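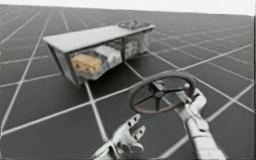 *Sedville Road Notes — Issue 30, page 20*

## Kitchen tips for long drives

Freeze your water bottles flat the night before you leave! They pack neatly along the bottom of the esky, chill everything above them and give you cold drinks by Sunday arvo.

Rub a little oil into the camp frying pan before it goes away — you'll love how easily the eggs slide out next morning. Tea towels make great padding between plates, and you'll need them anyway.

Our favourite trick came from the caravan park at Pidel: cook 2 dinners' worth of rice at once, cool it quickly, then keep it in the fridge for fried rice the next night. Brilliant with leftover snags!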